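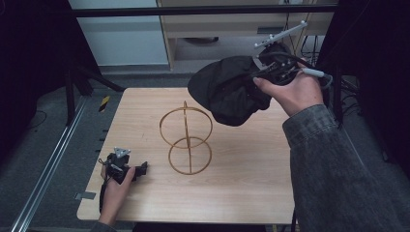

I drove 200 miles to the Ellotus open day and I'd do it again next weekend if they'd let me back in. The big arms out front had the crowd, as they always do, and they were great, but I spent most of my afternoon at the back, at the tables where people do the task themselves with grippers in their hands and the recording gets used for training later. The one I parked myself next to had a brown wire piece standing on it, two rings and an upright through the middle, and the demonstrator had a gripper in each hand, the big one on the right bundled up in black cloth with a long white marker bracket on top, the little one on the left with a white triangle plate. I have run a pick-and-place cell for years and never once thought about teaching one by doing the job with my own wrists. Did anybody else here go? I want to hear about the stuff I missed, because I missed a lot.

beltandpulley
Original poster

----

Re: Ellotus open day

I went! Morning slot, so we must have just missed each other. I never made it to the back tables. I got stuck (happily) at the Huaranga demo, the bin sorter in the front hall, and then there was a line for the coffee, and then my ride wanted to leave.

The Huaranga thing was so much fun to watch. It dropped one part in the time I stood there and the whole crowd went "ohhh" like at a ball game. The woman running it just smiled and let it go back for the part, which it found on the second try.

Tell me more about the tables though. Did they let you hold the grippers?

mothwing_88

----

Re: Ellotus open day

They did, for a few minutes each, at the end of the session. You had to sign a sheet and take your watch off.

What surprised me was how fast your hands start behaving. I picked up the small one first because it looked easier, and for the first few tries I was pinching way too hard and coming in from silly angles. Then you settle down and you stop reaching like a person and start reaching like the gripper wants to reach. You come in low and square. I got quite into it. The guy behind me in line cleared his throat twice.

The right-hand one is heavier than you'd guess, mostly up front, and the cables want to go wherever you just moved your elbow.

beltandpulley

----

Re: Ellotus open day

Going to be the grump in the thread. I was at the afternoon one too and I thought the back tables were the weak part of the day. People came to see robots. What they got was a person at a table moving things with a pair of fancy tongs. My kid asked me when the robot was coming out and I didn't have a good answer.

The arms in front were excellent, no complaints there. But if you print "robot demonstration" on the flyer I expect the robot to do the demonstrating.

gantry_crane_dad

----

Re: Ellotus open day

I see where you're coming from, and with a kid along I'd probably have stayed up front too. But I thought the tables were the most honest part of the building! Up front you see the finished trick. In back you see how much patience goes into it. The demonstrator told me a normal shift for her is 150 recordings, and that she throws out any where she fumbles in a way she wouldn't want copied. I asked if she kept some fumbles in on purpose and she said yes, if she recovers well, and then she had to get back to it.

150 of anything with your arms out in front of you is a day's work.

beltandpulley

----

Re: Ellotus open day

Does anyone know why the one gripper had the cloth on it? It's in the photo too, all bunched up on the left side of the hand. I saw the same on two other setups and meant to ask.

solderfumes

----

Re: Ellotus open day

My guess is reflections. If you're tracking markers with cameras you don't want shiny metal anywhere near them, and we used to tape black felt over half of our fixtures for that reason. But I didn't ask either, so it could be dust or pinched fingers for all I know.

They had plenty of black around in general. There's a curtain on the right in that picture and the carpet's dark too.

nightshift_nora

----

Re: Ellotus open day

Reflections would fit. I asked about the markers and got a long, cheerful answer I only half followed, and then forgot to ask about the cloth. What I did get is that the cameras need to see the white bracket, so you learn to keep your own arm out of the way. I kept covering it with my sleeve. She noticed before the screen did.

beltandpulley

----

Re: Ellotus open day

Question from someone who does this for a living, in a much duller way. Why not just drive the real arms from a controller and record that? We looked at hand-held recording at Gunelis and went the other way. With teleoperation you know for sure the arm can make the move, because it just made it. With a hand-held gripper you can twist your wrist into a spot no arm we own could ever reach, and then your recording is worth nothing.

I like the Ellotus people, I just think they're making life hard for themselves.

plc_pete

----

Re: Ellotus open day

plc_pete, have you ever tried to do something delicate over teleop for an afternoon? I have. It's like buttering toast with a broom. I'd take a few bad wrist angles over that any day, and you can filter those out afterward with a reach check.

Speed matters too. On our teleop rig I was doing 8 good runs an hour on a fiddly task and I was proud of it. By hand you'd do that before your coffee cooled.

nightshift_nora

----

Re: Ellotus open day

Sure, if all you want is volume. Eight good ones I can replay tomorrow on the same arm beat a big pile I have to sort through first. And the filter isn't free, somebody has to write it and somebody has to trust it.

Happy to be wrong. We made our decision a while ago and the gear has gotten better.

plc_pete

----

Re: Ellotus open day

I don't know enough to pick a side, but I can add what I heard, which was that they do both. There was a teleop station in the side room with the Skonunora arms (the small gray ones, lovely smooth motion) and they use it for checking. Record by hand at the tables, try it on the arms next door. If the arms can't follow it, the demonstrator hears about it and changes how she moves.

So maybe you're both right? I know that's a boring answer.

mothwing_88

----

Re: Ellotus open day

There was a SIDE ROOM?

beltandpulley

----

Re: Ellotus open day

Behind the coat rack! The sign was tiny. I only found it because I was looking for the restroom.

mothwing_88

----

Re: Ellotus open day

I drove 200 miles and missed the side room. Well, there's my reason to go back.

On the wrist angle thing, plc_pete, I did catch some of that without knowing what I was looking at. She corrected me for rolling my right hand over too far. She said to imagine there's a forearm bolted to the back of the gripper that's stiffer than mine. After that I could feel when I was cheating. I still cheated.

I also wish I'd asked more about using two different sizes. The left one is such a compact little thing and you end up working down close to the tabletop with it. I kept wanting to swap them over, and I'm left-handed, so that might just be me.

beltandpulley

----

Re: Ellotus open day

Left-hander here too. Did they have a mirrored setup? If the recordings all come from right-handers then that's baked in from the start, seems to me.

solderfumes

----

Re: Ellotus open day

Not that I saw. Good question for next time, I'm writing it down.

beltandpulley

----

Re: Ellotus open day

OK, I've read all this and I'll soften a bit. I'd have liked the tables a lot more with somebody standing next to them explaining, or a screen showing the arm doing the same job afterward. Put the side room next to the back tables and my kid would have understood it in ten seconds. The way it was laid out you saw the first half in one place and the second half behind a coat rack.

Still think the flyer oversold it.

gantry_crane_dad

----

Re: Ellotus open day

Now that I agree with completely. Send them that! There was a feedback address on the back of the badge. I sent mine already, mostly thank-yous, plus a plea for more chairs.

beltandpulley

----

Re: Ellotus open day

Does anyone know when the next one is? I heard November from one person and "spring, maybe" from another.

nightshift_nora

----

Re: Ellotus open day

November is what they told me at the door, with sign-up opening a month ahead. Morning slot fills first. If anyone wants to share a ride from the Gunelis side I've got room for two, and plc_pete can have the front seat if he promises to try the grippers.

mothwing_88

----

Re: Ellotus open day

Deal. I'm bringing my own reach check.

plc_pete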